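Setting Up a Shared Work Floor Under a Mezzanine

Asnakech Tefera

A tall open room with an upper level is a good place for several groups to work at once, but it gets noisy and crowded fast if the furniture goes in wherever it lands off the truck. The steps below are the ones we follow at Bindimura when we lay out a floor for a new tenant. Two people can do most of the job on a Saturday.

What you need

A tape measure, painter's tape, a pencil, a printed floor plan, furniture sliders, floor-rated cable covers, and felt pads for chair legs. Have a ladder on hand only if you plan to change a light.

Step 1. Draw the room from above

Measure the long walls first, then the short ones. Mark every column, door, window and outlet. Draw the edge of the mezzanine as a dashed line on the ground floor plan. People tend to forget it, and it decides where the light falls and where sound carries down from people talking at the railing.

If you have not printed a plan before, a scale of 1 to 100 fits most rooms on one sheet.

Step 2. Tape the walkways

Put tape down before any furniture moves. The main walkway should run from the entrance to the far side with as few turns as you can manage. Make it wide enough for two people to pass when one of them has a backpack on. Check your local fire code for the minimum width and go over it if you have the space.

Keep side paths open to the stairs and to any door that opens inward. 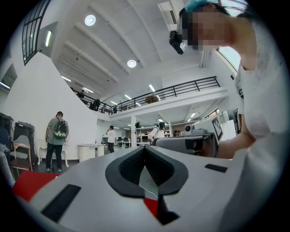
Ground floor and mezzanine in use, with the black railing along the upper level.

Step 3. Place the partitions

Start with the tallest partition and work down. A white one bounces light and is easier to live with than a dark one in the middle of a room. Stand it so that it screens a work area from the main walkway but does not cover a window.

Leave the feet unlocked until everything else is in. On the Tamiru job we locked ours on the first morning and had to undo all of them after lunch.

Walk up to the mezzanine and look over the railing. From there you will see right away if a partition has closed off a corner that has no second way out.

Step 4. Set desks along the walls

Desks with monitors go in rows along a wall, where the outlets are. Turn them so the windows are to the side of the screens. Run power along the baseboard and use a cable cover anywhere a cord has to cross the floor.

Leave 24 inches behind the last chair in each row with the chair pulled out. More is better if the row backs onto a walkway.

Step 5. Fill the middle lightly

The middle of the floor should hold things that can be moved by one or two people: small tables, carts, a few loose chairs. A round table works well for short talks because people can come at it from any side. Tables with storage underneath save a trip to the shelves, but they are heavy, so empty them before you slide them.

Park carts in a group beside a partition or a column. Give them a taped box of their own.

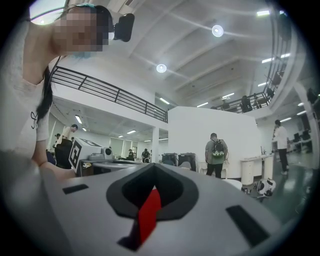
White partition in the middle of the floor, desks and monitors along the wall on the right.

Step 6. Check the lights

Wait until late afternoon and sit at each desk for a minute. Look for glare on the screens and for dark spots below the mezzanine. Ceilings with diagonal beams can throw uneven shadows, and a desk may only need to move a foot or so to get clear of one.

Step 7. Clear the floor and lock up

Pick up anything round or small that could end up underfoot. Stick felt pads on the chairs. Lock the partition feet and the cart wheels, then pull up the tape except for the cart box and the main walkway.

Keep the marked-up plan. Go over the layout again in March, or whenever a new group moves in, and write the changes on the same sheet.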